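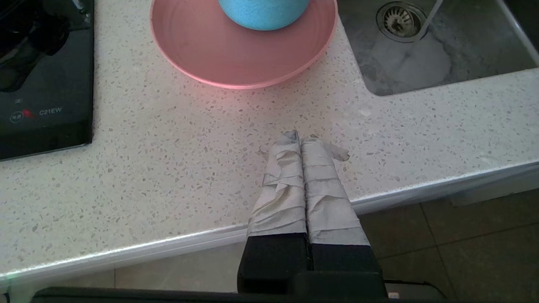
Page last changed: 7th June

Worktop cleaning, continued. The counter is white terrazzo with grey, black and tan flecks, which hides crumbs well and hides limescale completely until the light is low. The hob and the sink are both let into it, so there are two perimeters of sealant to keep clean as well as the flat.

I have settled on the Haster neutral cleaner at 14 ml to 400 ml of water. Stronger than that and it leaves a film that needs a second rinse. Vinegar is out. The chips may be marble, and I would sooner not find out. 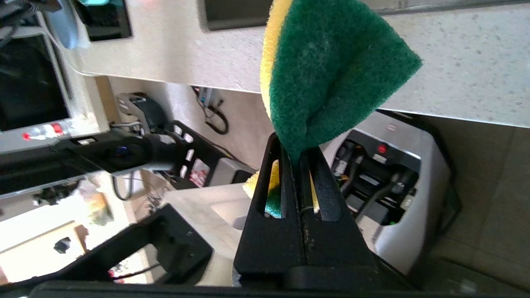 The green side of a sponge is for the steel basin only. Streaks and watermarks in there come off with light pressure along the grain. On the terrazzo and the hob glass I use the yellow foam and nothing else – a scourer dulls the polish, and a dull patch holds grease.

Order of work: hob glass, flat, front edge, basin, then the floor tiles below. The front edge gets missed and drips dry on it.
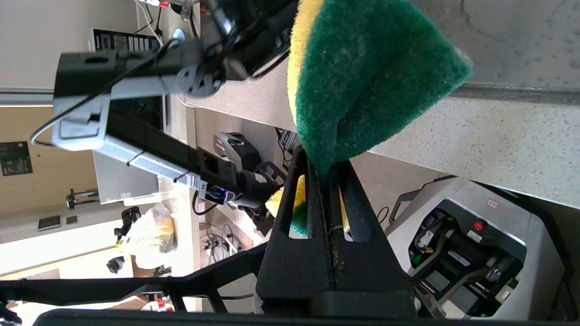

Sponges are swapped when the green fibres mat down. I was buying Yeoman singles and have moved to the Skornevton bulk bag, same two layers, slightly denser foam. The old ones go to the floor grout for a last use.

Resealing is due in July. The Serkus sealer wants a dry surface and two thin coats, wiped back between. I will add the drying times when I have them.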